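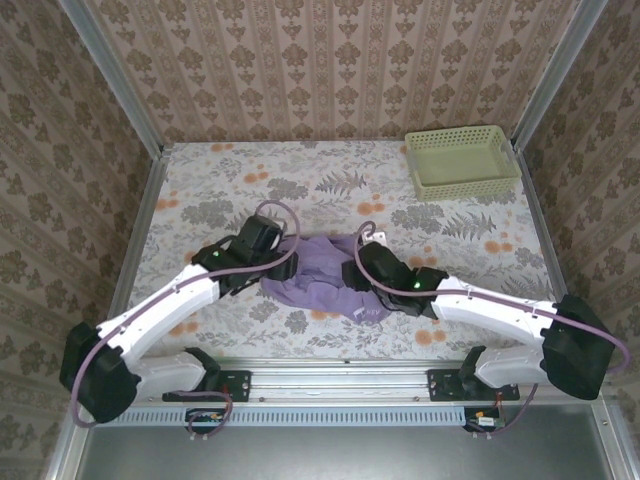 Lavender cotton, in a heap near an empty basket and crying out for a fold.

3 min read

I used to be a dreadful ironer. I'd let the pile grow until it slid off the chair, then spend all of Tuesday evening grumbling at it! These days I iron maybe a quarter of what I did, and it mostly comes down to what happens before the board comes out.

First, don't stuff the drum. I leave a good hand's width at the top and drop the spin a notch for anything cotton. It takes a bit longer to dry (in October that's a nuisance, I know) but the creases are far softer.

Then shake. Hold each thing by the hem and give it three hard snaps before it goes on the airer. My neighbour Haris Swati hangs his T-shirts upside down so the peg marks land at the bottom, and I've copied him ever since.
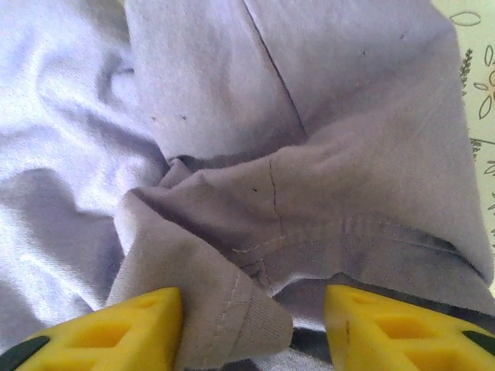 The hem is where I start with any soft cotton top.

For folding, I lay the shirt face down, smooth from the middle outwards with the flat of my hand, bring the sides in and fold up in thirds. Stand them upright in the drawer like files – mine's an old Dedell chest with shallow drawers and I can fit nine in a row.

If something's been left in a heap overnight, mist it lightly with plain water and smooth it out on a towel. Give it some 3 minutes and have another go. I did buy a posh linen spray once and it left a funny ring on a pillowcase, so I'm back to the tap.

Oh, and empty the basket the same day. I'm still working on that one.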